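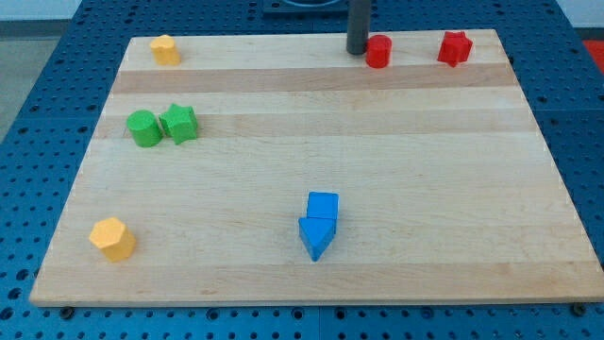 Can I oil a glued maple board that the kids use for their blocks?

Posted by Felista Tanui

Hi all! I have a maple board, the kind made of lots of long strips glued side by side, and I'm stuck on what to do with it. It was supposed to be a shelf (a Skorkeden, I bought it in January and then measured the wall properly, oops) and it has ended up as the place where my two sort their wooden shapes. They love it. The blocks don't sink in like they do on the rug, and a star will stand up on it without toppling every ten seconds.

What I'd like to know is whether I should put something on the wood. It feels dry to me and I'm scared of spills. My sister swears by Jetulska oil, but the can doesn't say anything about toys, and the little one still chews whatever he can reach – he's had every red piece in his mouth at some point. Also, one of the strips is a good bit darker than the others. Is that a stain, or is it just how the wood comes? I've sanded a corner of it by hand for 30 minutes and it looks exactly the same, only now my arm hurts.

And while I'm here, how do you all clean painted blocks? Ours are sticky. I don't want to think about with what.

Upendo Lema

Stop sanding, your arm will thank you! That's very likely just the wood. Those boards get put together from whatever strips are on hand, and maple runs from nearly white to a sort of honey brown depending on what part of the tree it came from. Mine has two darker strips and one with a little swirl in it that my daughter calls the snail. If it were a stain from a spill it would usually wander across the glue lines. If the darker color stops dead at the edge of the strip and runs straight along it, leave it alone.

On the oil, first find out if the board already has a finish. Put a drop of water on it somewhere out of the way and come back in 10 minutes. If the drop is still sitting there like a bead, there's a lacquer or something on it and oil will only lie on top and get gummy. If it has soaked in and left a dark spot (it dries out, don't panic) then the wood is bare and you can oil it.

I used plain food grade mineral oil, the stuff for cutting boards. Wipe it on thin, leave it overnight, wipe off whatever is left in the morning. Do both sides and the edges too. I only did the top the first time and mine cupped, so for a month everything round rolled to the middle. I'd skip the Jetulska until you've asked the maker what's in it. Some oils have driers added and I wouldn't guess with a chewer in the house.

For the blocks, a cloth wrung out in warm water with a tiny bit of dish soap, then a second cloth with just water, then spread them out on a towel. Don't soak them! I left a batch of Makori ones in the sink while I took a phone call and the paint lifted off the corners. The star shapes need an old toothbrush in between the points.

fakico_fan

just use a tray? we got a Fakico one and it has a rim so nothing falls off. never oiled anything in my life and its fine

Felista Tanui

Thank you Upendo! Did the water drop last night and it soaked right in, so bare wood it is. I'm going to get the mineral oil on Monday and do both sides like you said. The darker strip does stop right at the glue line, so I'm calling it a feature. And the toothbrush works great, although now the kids want to brush all of the blocks before bed – and the board too. Has anyone tried adding a bit of beeswax on top of the oil, or is that overdoing it?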